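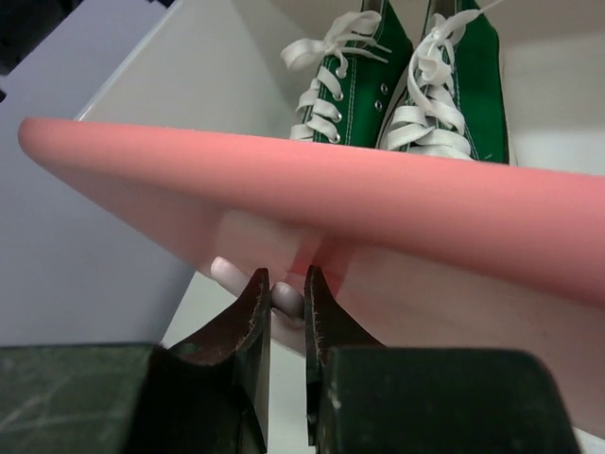 A salmon-pink plastic disc, nearly edge-on, with its thick rounded rim at the top.

Flying discs: your questions answered
By Sigrun Midtbø
Updated June
453 shares | 7 comments

These are the things people ask us most often about the loan discs at Rostel Park and about looking after a disc of their own. If your question is missing, ask at the Volar hut on a Saturday morning.

Can I borrow a disc?
Yes. Loan discs are kept in the crate inside the hut door. Write your name in the book, take one, and cross your name out when you bring it back. There is no charge and no deposit. Please don't take a loan disc home overnight.

What sort of disc should I buy first?
A plain plastic catching disc, full size, with a thick rounded rim. It is easier on the fingers than a thin rim and it flies slowly enough for a beginner to get under it. Avoid golf discs for catching. They are smaller and harder, and they hurt.

Does the colour make any difference?
Not to the flight. It matters a good deal when you are looking for the thing. Pinks and oranges show up well in long grass, green and clear ones don't. White is fine until there are daisies. At dusk, pale colours are the easiest to see in the air.

Which way up does it go?
Domed side up, with the rim pointing down. Small children often throw it the other way and it drops like a plate.

How do I hold it?
For a backhand, put your thumb on top and curl your fingers under the rim. Your first finger can lie along the outside edge if that feels steadier, though most people drop that habit as they get better. Hold it firmly enough that someone would have to tug to get it off you.

Mine wobbles all the way. What am I doing wrong?
Usually there isn't enough spin. Flick the wrist at the end of the throw and leave the arm alone. A short throw with plenty of spin will teach you more than a long one with none. Start with your partner five big steps away and move back when you are both catching cleanly.

It always tips over to one side. Why?
Look at the angle of the disc as it leaves your hand. If the outside edge is up, it will carry on turning that way. Try letting go with the outside edge slightly lower than you think it should be. Wind will do the same thing, so try a few throws in the other direction before you blame yourself.

What is the best way to catch it?
Two hands, one above and one below, like closing a sandwich. Do this at chest height. Above the head or below the knee, grab the rim with thumb and fingers. Young children can hug it against their chest.

How should I clean it?
Warm water, a drop of washing-up liquid and a soft cloth. Mud collects just inside the rim, so run your thumb round there. Don't use the dishwasher or pour boiling water on it. Kohei Oshima has put two through his dishwasher and says the second was an experiment, but the result was the same.

There are rough bits on the rim. Is it ruined?
No. Discs pick up nicks on paths and car parks. Rub the rough place lightly with fine sandpaper, a little at a time, and feel it with a fingertip as you go. Wipe off the dust before you throw it again. A crack is different. If you can see one, stop using the disc.

It has gone out of shape. Can I fix it?
Sometimes. Stand it in hot tap water for a few minutes, press it flat with your hands, then lay it on a level surface under a heavy book until it is cold. A slight bend will normally come out. A fold right across the middle usually won't.

Where should I keep it?
Flat, indoors, away from radiators. A parcel shelf in a parked car is the worst place for it in summer. If you have several, stack them the same way up and put nothing on top.

Can my dog play with it?
Not with a loan disc, please. Teeth leave sharp edges. If you want one for the dog, buy a soft rubber or fabric one. Pramanik Pets on the parade keeps a few by the till.

Is there a part of the park we should use?
The lower field, which is nearly 220 metres from the road at the far end. Keep off the cricket square and give the playground a wide berth. The strip by the Kovach allotments is best left alone when the wind is from the west.

I've lost one over the allotment fence. What now?
Don't climb over. Write your name, the colour of the disc and the day in the back of the hut book. The plot holders leave anything they find in the box by their gate. It is worth looking again in a week or two, as some turn up when the beans come down.

Do you take old discs?
Yes, if they are whole. Leave them in the hut crate, washed. Cracked ones should go in your own bin.

7 comments | Share this page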